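Ticket 627 – Tumble dryer trips the RCD part way through cycle
Site: Itosgate, ground floor laundry room
Appliance: Altero vented dryer, 2000 W heater
Status: Closed
Opened: April

Reported fault

Dryer starts normally on all programmes. After a variable time the RCD at the board trips and takes the whole ground floor ring with it. Resetting restores power straight away. The dryer will then run again, sometimes to the end of the cycle. No error code on the display, no burning smell reported.

Initial checks

Dryer moved to a different socket on the same ring. Fault repeated.

Dryer run on the cool air programme with the heater off, two full cycles. No trip.

Dryer run on high heat, empty drum. Tripped once, late in the cycle. Heater or its wiring suspected at this stage.

Washing machine and iron used on the same socket with the dryer unplugged. No trip. Board and socket left out of further tests.

Insulation test

Supply isolated and plug removed from the socket. Rear panel off. Resistance measured from each heater terminal to the casing at 500 V.

Cold: over 200 megohms on both terminals. No fault shown.

Hot, tested straight after a heated run: 2 megohms on one terminal and falling during the reading. Left to cool with the panel off, after which the reading climbed back to its earlier value.

The element is breaking down to earth as it warms up. This fits the delay before tripping and the normal restart after a reset. A cold test alone would have passed it.

Parts

Replacement element ordered from Stevham. First delivery was the wrong version – the terminals are on the opposite side and the thermostat bracket does not line up. Returned. Second delivery was the Hudec pattern part and matched the original. Order by the number stamped on the element plate, as the model number on the door covers both versions.

Work done

Old element removed. Fluff cleared from the heater box and the duct behind the drum. Both thermostats tested for continuity and refitted. One push-on terminal was discoloured and was cut back and remade. Earth bond from casing to plug pin checked and good. Panel refitted.

Load test

Mixed load of towels and fleece on high heat, full cycle, followed by a second load with no cooling time between. No trip on either. Hot insulation test repeated after the second load, with no drop on either terminal.

Plush, thicker fabrics hold more water than sheets and keep the heater on for longer, so use them for any repeat test.

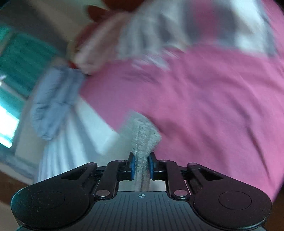
Follow-up

Clean the lint filter after every load. Check the outside vent flap each month and clear it if it sticks.

If the RCD trips again, write down the programme and the minutes left on the display before resetting, and reopen this ticket with both.

Old element kept on the workshop shelf, tagged 627. Returns credit from Stevham still outstanding – chase under the parts order.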